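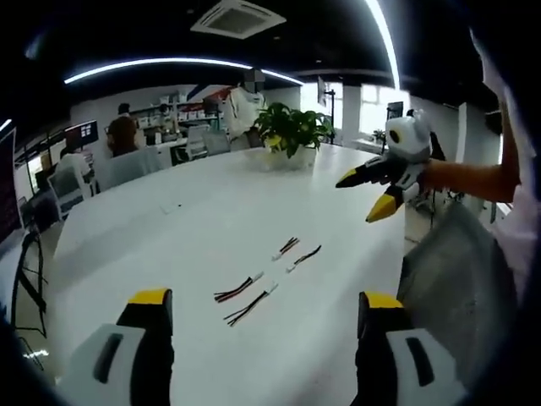
Bench, four twisted red and black leads with white plugs.

28 Jun 2022

Lens bench, Muvarstead. Edger back from Figueiredo with a new wheel and a bill longer than its manual. Ran the first pair of blanks, plastic, plano, and checked them on the focimeter. Left lens fine. Right lens had its optical centre 2 mm towards the nose, so whoever wore it would have spent the day feeling faintly seasick and blaming the bus.

Elaine suspected the blocker. I suspected Elaine's blocking. Swapped seats and I got the same 2 mm, so apologies were made, briefly.

Took the blocker arm off. Locating pin worn on one side. Armindo says it was like that in December and that he wrote it down. Have been through the December pages. He wrote "arm funny".

Turned the pin half round as a stopgap and blocked another pair at axis 70. Both centres good, axis reads 70 on both. Bevel a bit proud on the nasal side, wants a slower finishing pass. Suluslow pads hold better than the Vandov ones, which still come off the hydrophobic coatings if you so much as look at them. 31 Vandov pads left in the drawer. Use them for uncoated only, please.

To do:
Order pin (Mafalda has the part number, or had)
Recheck PD rule against the steel one
Frame tracer still reads 24 for everything under 26, ask Duarte
Label the drawer, again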